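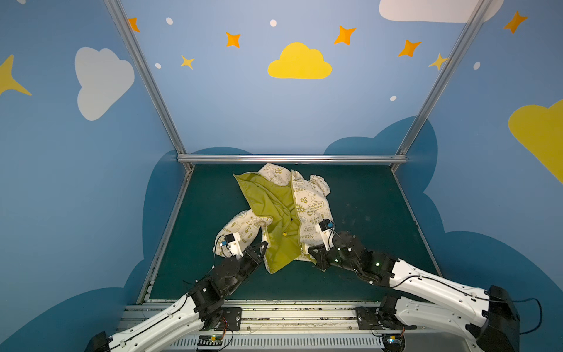
Ticket 1092: right gripper lets go of slippery lining, left one doesn't

Okay, so I've been comparing the two finger sets on the Brullura cell at Ancombe since early November, and I'm stuck on the right side. Same controller, same force setting, same garment, and the right arm keeps losing its hold partway through the lift. The test piece is the Earth Day jacket with the yellow-green lining, and I picked it on purpose (cream print on the outside, slick stuff inside, a zipper to get in the way). With the left fingers down near the puffy sleeve and the right ones on the front edge by the zip, both grips look fine to me. It's once they start going up that the trouble begins!

What I've tried so far:

Swapped the finger pads over, left to right. The fault stayed on the right, so I'm pretty happy it isn't the rubber.

Bumped the closing force from 4 to 5 in the Congate panel. It held a bit longer and then let go anyway. At 7 it leaves a crease in the fabric and the motor gets a whiny sort of sound I don't love, so I put it back.

Re-ran the wrist camera calibration on both sides. Left passed first go. Right passed on the second, which I thought was a bit sus, but the numbers matched after that.

Turned the jacket around so the right arm got plain outer fabric. No drops at all, 5 lifts out of 5. Back to the lining and I was down to 1 in 5.

Update, 3:40 pm: checked the cable at the right wrist, because it curls a fair bit when the arm folds in. I re-seated the plug and gave it a wiggle during a lift, no change, no error in the log. The lights on the wrist stay green right through a drop, so whatever's going on, the gripper thinks it's still holding.

Question for the Maldonado support folks: does the right-hand unit ship with a different default for slip detection? I found a greyed-out tick box on that side that I can't change, and on the left it's ticked. If there's a config file I can edit by hand, I'm happy to have a go, just tell me which one and whether I need to power cycle after.

Leaving this open. I'll run the left arm solo on the lining tomorrow and add the results.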